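Gasser Smoked Trout Is Back in the Shop
Last updated: February 3, 2024
2 min read

After a long pause, our smoked trout from Gasser is again on the shelf. Many of you have asked for it since October, and we thank you for your patience.
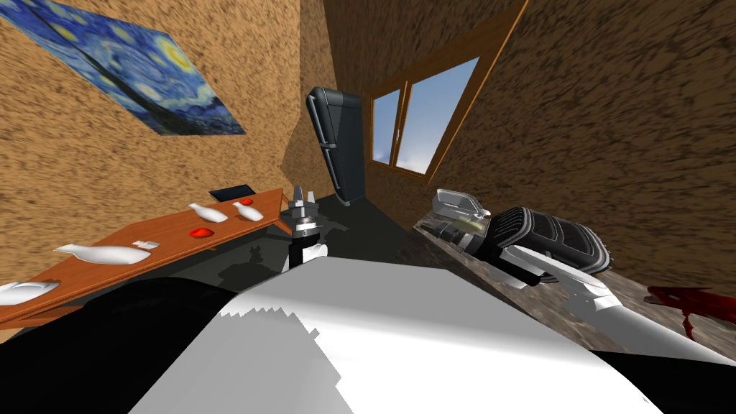 What is new with the trout

The fish comes from the same ponds as before, but Remo Rainer now smokes it over beech wood for 7 hours. Before, it was five. The taste is a little stronger and the meat stays firm when you cut it. We also use less salt, because several customers wrote to us about this.

Each pack holds two fillets, 500 grams together. For the first delivery we have some 1,000 packs, and the next one will come before Easter. Please keep the fish in the fridge and eat it within three days after opening.

How we like to eat it

Yaryna Zhuravel from our packing room puts it on dark bread with sour cream and grated horseradish. It is also very good with warm potatoes and a spoon of mustard. Take it out of the fridge 20 minutes before the meal.

Orders

You can order by telephone or at the counter in Widum. Restaurants who need more than ten packs should please speak with Liesl Thaler first. The price is the same as last year.

77 shares
7 comments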